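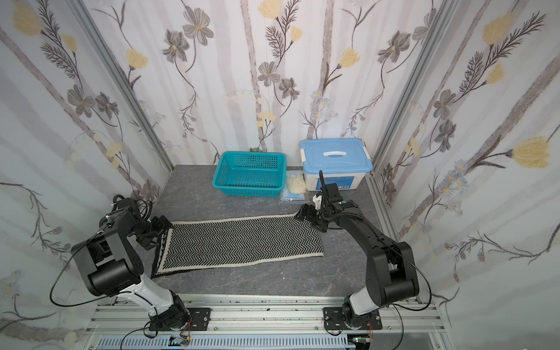

Tire Pressure Sensors: When to Replace, When to Relearn

A tire pressure warning that stays on after the tires are filled usually points to one of 2 faults: a dead sensor battery or a lost sensor ID. The repair costs differ a great deal, so the check should come before the parts order.

Direct systems place a sensor inside each wheel, fixed to the valve stem. The battery is sealed in and cannot be changed. Mikkel Vestergaard, service manager at Livgate, tests every sensor with a handheld reader before breaking a bead. "If it answers the tool, leave it alone," he says. "The car has just forgotten it."

A relearn takes 5 minutes on most pickups. The reader wakes each sensor in turn, starting at the left front, and the module stores the new position. Some models need a short drive afterward.

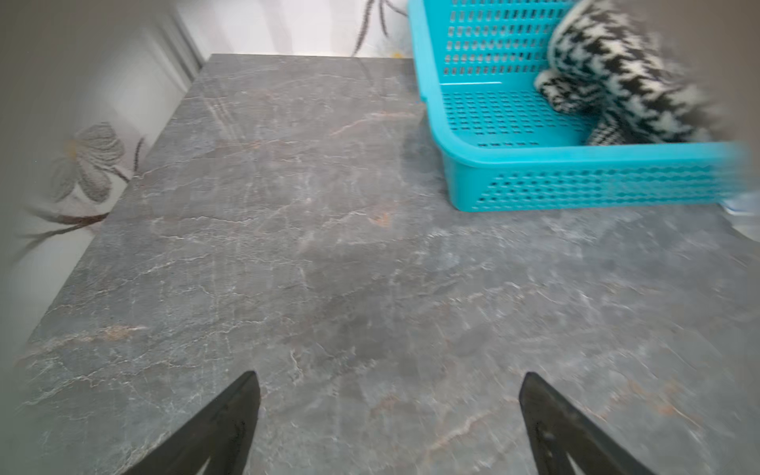 Gray countertop with white veining.

Indirect systems have no sensor in the wheel. They compare wheel speeds through the ABS and need only a reset once pressures are set cold.

Sensor life depends on use. Ainhoa Garrido runs delivery vans for Alcaraz and replaces all four sensors with every third set of tires. The bill comes to 300 dollars per van, parts and labor — less than repeat visits for single failures. She books the work in October, ahead of the first cold mornings, when weak batteries tend to drop out.

Stem seals and valve cores should be renewed at each tire change. Torque the stem nut to the figure on the sensor maker's sheet.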